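2020-05-01, Galus cell, planner and perception notes

Picking up from the handover. Goal for this branch is to get the two-arm planner in Redent to stop treating the other arm as a static obstacle. Right now each gripper gets a padded box and whichever arm plans second waits. With both grippers parked close together over the middle of the table, the second plan fails before it starts, as the start state is already inside the padding.
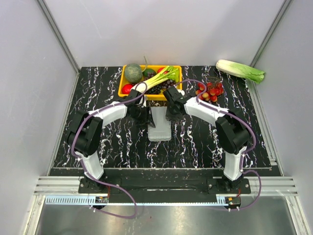 Page last changed 2020-05-01 by Pacita Magbanua

Changed the padding to shrink with joint speed. At rest it goes down to 12 mm, and the start state check passes. Replayed 262 saved start poses from the Asa logs overnight. 7 still fail, all with the elbows wide and the wrists turned in. I think those are a bad collision mesh on the wrist and have nothing to do with padding. Mesh needs redoing before anyone tunes further.

The cables are not in the model at all. The loop over each gripper is tall enough to matter when the arms cross near the yellow basket, so I added a capsule above each wrist as a stand-in. Crude, but it keeps the planner from routing one arm over the other.

Segmentation: produce in the basket comes back as one blob when the grapes touch the dark green fruit. Depth edges don't help there. Partington's old color split is still in the repo — try it before training anything.
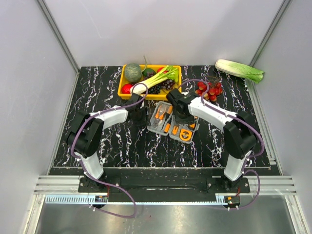
Grasp candidates on the orange handles need a filter on approach angle. The scorer likes to come in low across the tray wall, and the finger model clips it. Set a limit in the config for now, 2 cm clearance over the rim.

To do:
redo wrist mesh
rerun the failing poses
move capsule sizes out of the code and into the cell file
ask about the June merge window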